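Boletín interno de la Residencia Valcárcel
Servicios generales -- 30 de junio de 2025

Reordenación de las encimeras en las cocinas comunes

La Dirección de Servicios Generales informa a los residentes de que ha concluido la revisión de las cocinas comunes iniciada con motivo del cierre del curso. El trabajo se ha centrado en las encimeras, origen de la mayor parte de las observaciones recibidas en la última encuesta de convivencia. Las quejas se referían sobre todo a la falta de superficie libre para preparar alimentos y a la costumbre de dejar la vajilla junto a los electrodomésticos.

El criterio adoptado es sencillo: los aparatos de uso diario permanecen a la vista, en la parte delantera, y los utensilios menudos pasan a un cajón de sobremesa situado hacia el fondo. La parte superior de dicho mueble queda disponible como repisa para la fruta y los productos de desayuno.

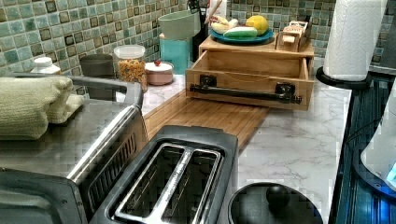

El mueble de cajón corresponde al modelo Tiltico, suministrado por la firma Buro, y se ha elegido por su tirador largo, que puede accionarse con una sola mano. El importe total de la partida asciende a 3.380 euros, frente a los 3.535 previstos inicialmente. La diferencia se destinará a la reposición de paños y tablas de cortar.

Se recuerda que el cajón es de uso compartido. Pueden guardarse en él cuencos pequeños y cubiertos de servicio, siempre limpios y secos. No deben depositarse alimentos abiertos, medicamentos ni objetos personales. Los envases de café y de cereales de consumo común podrán permanecer sobre el mueble, bien cerrados; los particulares se guardarán en la taquilla de cada residente.

En cuanto a la tostadora y al horno de sobremesa, rigen las normas ya conocidas. Ambos aparatos se desconectarán después de cada uso y la bandeja recogemigas se vaciará al término del desayuno. Los paños se retirarán de la parte superior del horno antes de encenderlo, y las rejillas de ventilación se mantendrán despejadas en todo momento.

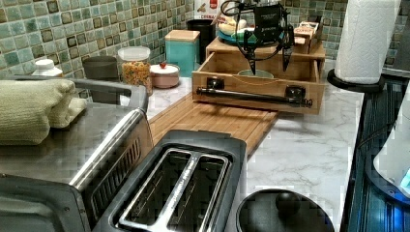

Las piezas de bambú requieren un cuidado particular. Se limpiarán con un paño húmedo y jabón neutro y se secarán de inmediato; no se dejarán en remojo ni se introducirán en el lavavajillas. La encimera admite los productos de limpieza habituales, con exclusión de la lejía y de los estropajos metálicos.

Don Aurelio Aguirre, responsable de Servicios Generales, agradece la colaboración de los residentes que desalojaron los armarios dentro del plazo señalado. Los objetos sin identificar se conservan en el almacén del edificio Wandberg -- planta baja, acceso por el patio -- y podrán reclamarse en horario de conserjería.

La nueva disposición se mantendrá durante el verano y será objeto de evaluación en octubre, una vez incorporados los nuevos residentes. Las sugerencias pueden remitirse por escrito a la conserjería o llamando a la extensión 2848.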